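Home | Features | Workshop | Reviews | Letters

Getting a grip
17/05/2026
By Ásdís Østergaard

I've been arguing with Vilhjálmur Zoëga about fingers since March. He swears by hard ones, the Doležal pair he's had bolted to his bench arm for ages, and I kept saying (probably too often) that soft ones would beat them on anything flat and awkward. So the editor gave us a week, two handheld grippers and a storage cupboard, and told us to get on with it!

The idea with a handheld is simple enough. You do the job yourself, holding the tool, and the camera on it records what an arm would need to see later on. I took the Wovalari, with its ribbed orange-yellow pads, and Vilhjálmur took the Skusatau, all hard plastic and strong opinions. We did 115 goes each at putting things away and fetching them out again.
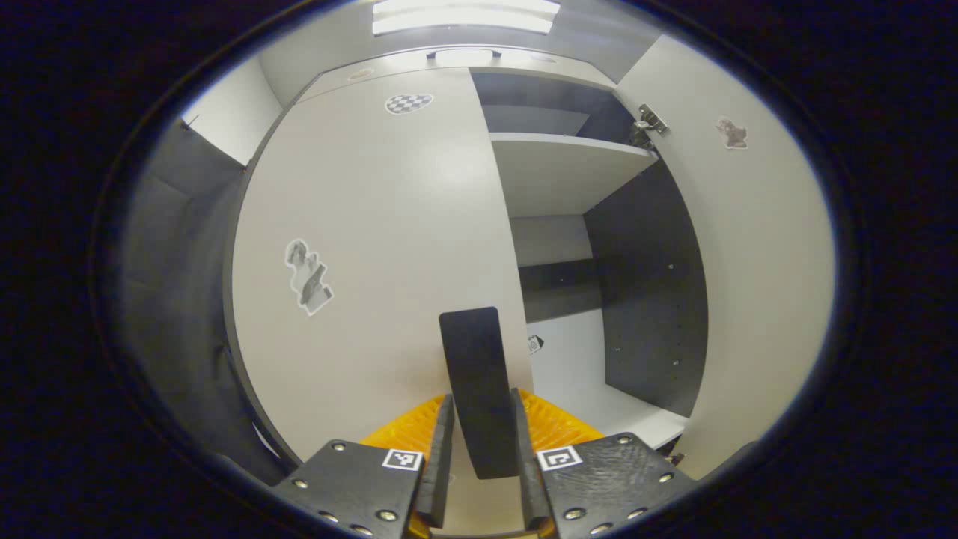
What surprised me was how quickly my wrist learned to be lazy. With the soft pads I could come in a bit crooked and they'd give way and settle, whereas Vilhjálmur had to line himself up every single time, muttering. He finished with 49 drops. I had 3, and I've mentioned it to him most days since.

He does have a point about the small stuff, mind. Pens and keys were horrid with mine – I chased one key along a shelf for ages – and his hard tips just nipped them up. The fisheye view takes some getting used to as well, all those doors bending round you, though you do see an awful lot of cupboard.

Spare pads for mine cost 200 a set, and that stung a bit. Next month we put both sets of recordings onto the Trellireo arm, and Vilhjálmur has already asked for a rematch with smaller objects.

Recent features
Wrist cameras: how wide is too wide?
Living with a secondhand arm
Five cheap controllers on one bench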